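厨房收纳:塑料筐、透明箱与地垫的清洁整理

更新日期:2024-01-23

塑料收纳件大多是聚丙烯或聚苯乙烯材质,两者的清洁方法不同,动手前先看底部的材质标记。标5的是聚丙烯,耐热较好,可用温水加中性洗涤剂刷洗;标6的是聚苯乙烯,透明度高但偏脆,水温不宜超过40℃,也不要用酒精擦拭,否则表面容易出现细裂纹。没有标记的按后者处理。

一、腾空与分拣

先把地柜前的地面清出来,铺一块地垫,所有物件从柜里取出后都放在垫上,不要直接搁在瓷砖或木地板上。长杆类工具(拖把杆、刷杆、伸缩杆)单独归为一组,最后处理。透明箱放在靠柜门的一侧,取放时箱口朝上。箱盖另放,不要压在箱体下面。

包装膜和旧的透明塑料膜平铺在地垫上很滑,踩上去有摔倒的危险。拆下后应立即折叠,收进袋中。要留作防尘罩的,裁到比箱口四边各宽5厘米即可。

二、镂空筐的清洗

镂空塑料洗衣筐的积灰集中在格孔内缘和筐底转角。先倒扣轻拍,把浮灰抖到垫上,再用旧牙刷蘸稀释的洗涤剂,顺着孔的长边方向刷。白色筐发黄多半是光照老化,漂白剂作用有限,浓度过高还会使塑料变脆。冲洗后斜靠沥水,筐口朝下,筐底垫高一端。 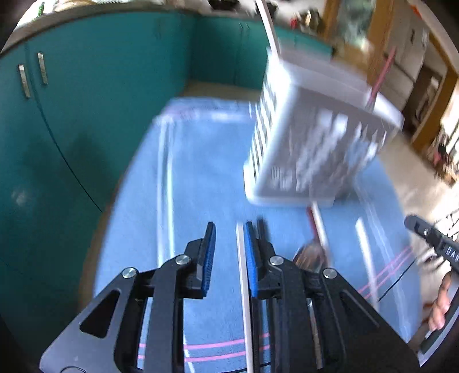
筐洗完后再确定用途。镂空筐透气,适合放抹布、围裙和待洗的桌布;粮食、干货和纸质包装应放进带盖的透明箱。筐内放长柄物件时,重心会偏向杆的一侧,空筐容易翻倒,底部可先放一层较重的织物。长杆最好还是上墙,挂钩间距按杆头宽度再加2厘米。

三、柜体尺寸与箱体选择

常见地柜深度为600毫米,扣除背板和门板后,可用深度要小一些。买箱之前要量三个位置:柜口净宽、铰链处净宽、水管或插座的凸出量。Rhodri Pritchard曾来信说,他按柜体外尺寸买了Leka的长箱,箱长607毫米,结果柜门关不上。弧形转角柜更要注意,内壁不是直角,方箱靠里放会在后侧留下三角形空隙,可以用窄筐补位,或者干脆只放软物。

竖向长拉手的柜门开启时,拉手会占用过道,两扇相邻的门同时打开还可能互相碰撞。整理时一次开一扇。拉手根部的油污用棉签清理,螺丝松动的顺手拧紧。

四、地垫

浅色地垫的印花条纹不耐硬刷,用海绵擦。油渍先撒小苏打,静置后吸走,再用湿布擦两遍。垫子背面也要晾,潮气闷在下面会使地板变色。卷起存放时印花面朝外,不要对折。

五、复位顺序

重物放下层,常用物放在腰部高度,透明箱的标签贴在短边。Diễm Đồng的做法是标签只写品类和装箱月份,例如“面粉 九月”,换装时撕掉重贴。箱体叠放不超过三层,最上层与搁板之间留出伸手的余量。

全部放回后逐一开关柜门,有刮碰声的那一格重新调整。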